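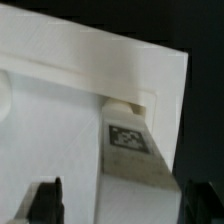
Can a robot do my chores yet? (A progress report from someone who really, really wants the answer to be yes)

I have wanted a machine to empty my dishwasher since I was old enough to be told to empty the dishwasher. So when my friend Philomena Mulcahy asked if I'd like to spend an August afternoon at the workshop where she tests robot arms, I said yes before she'd finished typing. She warned me it would be slow. She was right, and I stayed until they turned the lights off.

Shabalala is a small outfit, two rooms behind a tile showroom, and what they care about is the handling part of chores. Getting hold of a thing, moving it, letting go of it where you meant to. Everything else (knowing it's laundry day, deciding the towels can wait) they leave to other people.

First lesson: household jobs are mostly grabbing. I'd never thought about it, but try going through your morning and noticing every handle, lid, latch and knob you touch before coffee. Your hand sorts it all out while you think about something else. A gripper with two black fingers has to get on both sides of the thing, lined up, and then close on it without shoving it off somewhere. If it comes in a bit crooked, you get to watch it try again. And again!

The piece I spent the longest with was a beige block on a big white plastic structure, with a little cream peg just above it and one of those square black-and-white markers on its face. The markers are all over the place at Shabalala. The software can find one in a camera picture and work out where it is and how it's tipped, so nobody has to teach the arm what a beige block looks like from every side. I loved this and was also a little crushed by it. My kitchen has no markers. I asked Philomena whether I could just put stickers on everything I own and she said people ask her that all the time, and that the stickers would last until the first greasy thumb.

The block is pretty grubby toward the bottom, by the way, all smudges and scuffs. I found that sort of reassuring. My cabinet doors look exactly like that.

They log every attempt, and the arm I was watching had 3,652 of them behind it. I have probably opened my silverware drawer that many times too, but I don't remember needing the practice.

OK so, the part you came for. Which chores are close?

Picking things up off a clear surface and putting them in a bin: pretty good, I'd say. I watched an arm they call Lorix do it with plastic cups and only got bored because it kept working. Slow, though. I could have cleared that table with my elbow.

Pulling on things and sliding things: getting there, if the thing is stiff and stays put. Anything bolted down is a robot's friend.

Wiping: it can wipe. Whether it knows the spot is gone is another question, and I have lived with people who had the same trouble.

Folding: no. I saw one dish towel get folded, and it came out shaped like Ohio. Everyone in the room was thrilled, me included.

Dishwasher: also no, and I took this personally. Wet glasses, forks tangled together, that one floppy container lid that flips over and fills with water. Philomena says each of those is its own headache. She'd sooner see a robot load a parts tray on a shop floor, where the parts are all the same and somebody has already decided where they go. Shops will get the useful ones first, in her opinion, and I think she's probably right. A factory can rearrange itself around a robot arm. I am not rearranging my kitchen, I only just found the good scissors.

I did get to drive one myself at the end, with a hand controller. It took me 133 seconds to move a sponge from one side of a tray to the other. My shoulders hurt afterward! I kept leaning sideways like that would help. Going home and picking up a sponge with my own fingers felt like showing off.

So I'm still emptying the dishwasher. I've promised Philomena I'll come back when they start on drawers, and she's promised to let me bring my worst one, the one with the whisk that jams it shut. If you have a chore you want me to ask her about, stick it in the comments and I'll take the list with me. Somebody has already emailed me about fitted sheets. I'm sorry, but no.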